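Walk-through completed 9 November 2023, ahead of the open day at the Furnilness demonstration room. Covers Station 2 (tabletop sorting, hand-held grippers). Station 1 was signed off separately.

## Station 2 – Table and floor

- [x] Round table stable under side load
- [x] Plastic cover in place. Creases remain near the middle; acceptable for light items.
- [ ] Laptop and dark blue tablet or notebook moved off the table before visitors enter – **open**
- [x] Walking route kept 100 cm wide on the sofa side
- [ ] Bin position marked on the floor – **open**. Tape requested from Flonetti.

## Station 2 – Grippers

- [x] Finger pads seated, no lifting at the ends
- [x] Screw caps hand-checked on both units
- [x] Jaws open fully on release
- [ ] Pinch-point label on each handle – **open**. Labels on order, due in December. Until then the presenter gives the warning verbally.

The sorting task was run with the grippers in the presenter's position. Small cartons are held upright between the pads. Soft items, including the drawstring pouch, are handled with the second gripper.

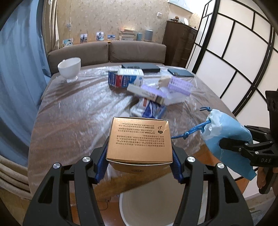 *Station 2: tan carton in the blue-padded jaws, white bin below the table edge.*

Comment on cords: the pouch has a long braided cord with a toggle. Keep it clear of the other gripper when both are in use. If it catches, open both jaws and stop – do not pull.

Comment on breakables: the white footed bowl stays at the back of the table and is not part of the visitor exercise.

## Visitors

- [x] Group size limited to 9
- [x] Session length 30 minutes, including the safety talk
- [x] Visitors use one gripper at a time
- [ ] Loose sleeves and lanyards secured – check at the door
- [x] Medicine boxes used as props only. Visitors do not open them.

## Result

Station 2 passed with conditions. Laptop, tablet or notebook, and bin marking to be closed before the first group. Label item carried over to the Min project list. Next check uses the Hitedano form, revision 2.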